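Review: Jevard two-finger gripper, planning licence

Jevard sells its planning licence to people who have to put in for an arm before they are allowed to touch one. You load the gripper, an arm, a table and some objects, and run picks until you know whether the purchase is worth defending. We used it from June to support a bid for two cells at the Novgate site.

Setup is tolerable. The object library is wide and oddly chosen, so a vase shares the table with a model tank and a statuette, but odd shapes are useful for clearance checks. Table size and the height of the arm mount can be changed in a text file. The manual is poor on both. Vlastimil Čierny got the mount height right on Friday by reading the default file and ignoring the manual.

The vessel pick is the test I would run first. A narrow neck over a wide body leaves the fingers little to hold, and the tilt of the piece under the gripper tells you more than the pass mark does. 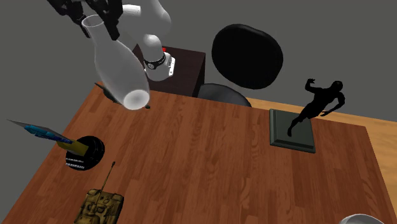
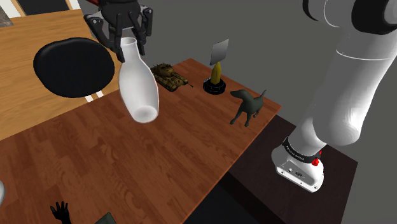
Roland Fairclough

Both renders show the vessel leaning, mouth to the left. For a budget holder that is a cost. If the part hangs at an angle, the place step needs either a wrist correction or a fixture, and fixtures are seldom in the first quote. We added a line for them after the second day.

Contact is the weak point of the package. Friction is one number per object, with no allowance for dust or a worn pad. Zixuan Zeng ran 70 picks at the default value and then halved it, and the results moved enough that I would not quote a success rate from either set. Reach and clearance figures I do trust. They caught a clash between the elbow and a shelf that our floor drawing had missed.

Pricing is per seat, yearly, and the support contract is separate – ask for both on one sheet. Export to our older planner, Gollum, works for geometry only; joint limits had to be typed in again by hand.

Worth buying if you are still choosing an arm or a table height. If the hardware is already ordered, spend the money on spare finger pads. For our bid we took two seats for one year, without support, and will look at it again when the first cell is in.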